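Plush toy drive opens its sorting tables in Karkville

Tisilska, the toy library on the ground floor of the old Tovar building, has started sorting soft toys for its winter giveaway, and the first bins are already filling up nicely. The drive runs through the end of December, and if the early donations are anything to go by, Karkville has been hiding some wonderful creatures in its closets!

Last winter the library passed along 513 soft toys to families, day cares and waiting rooms across town. The goal for this season is a big one: 2000 toys, sorted, checked and out the door before the holidays are over. Donations came in faster than expected after the call went out in November 2025, with bags left at the front desk nearly every morning, so sorting got going a week ahead of plan.

The work happens at round white tables in the front room, where there is good light and plenty of space to spread out. Every toy gets picked up, turned over and squeezed. Sorters feel for hard bits inside the stuffing, tug gently on ears and tails, and check that eyes and noses are stitched down tight. Anything with a small opening in a seam goes to the mending shelf, and a surprising number of toys come back from there looking great. Toys that pass go into clear bins, grouped by size so the giveaway shelves can be stocked quickly (and so the big floppy ones don't squash the little ones).

Part of the fun is seeing what turns up. There are bears, of course, lots and lots of bears, but also food with faces, sea creatures, a long green something that might be a dragon or might be a pickle, and enough bunnies to fill a shelf of their own. Pigs are having a very good year. So is anything fluffy in pastel colors, which the younger kids go straight for every time the library puts a display out.

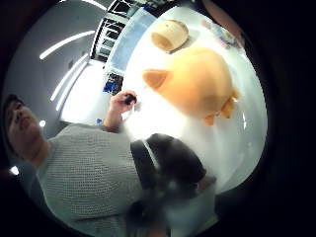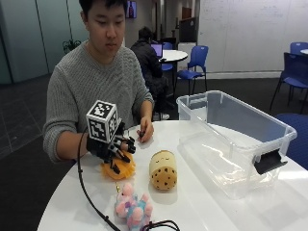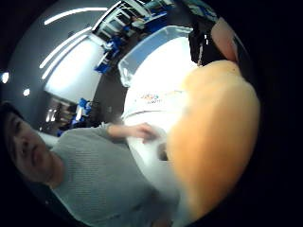
Time at the sorting tables, gray sweater weather included.

What to bring

Clean soft toys of any size are welcome, from pocket animals to the giant kind that need their own chair. Please run them through the wash first if the tag allows it, and let them dry all the way through before bagging them up. Toys with battery packs can't be taken this year, and neither can bean bags or anything with loose beads inside. A missing bow or a bit of flattened fur is no problem at all.

Clear storage bins with latches are needed too, especially the large ones. The lids can be missing. Bins stay with the library and get used again for puzzles in the spring.

Where and when

Drop-off is at the Tisilska front desk during regular library hours. The Drolix hardware store across the street is also keeping a collection barrel by its entrance, handy for anyone who can't make it before closing. Please limit drop-offs to 2 bags per visit so the desk doesn't disappear behind a mountain of plush. Come back as often as you like!

Families who would like toys from the giveaway can stop by once the shelves open in December. There is no form to fill out, and kids are very welcome to do the choosing themselves. Opening hours for the giveaway shelves will be posted on the library door and on the notice board at Drolix.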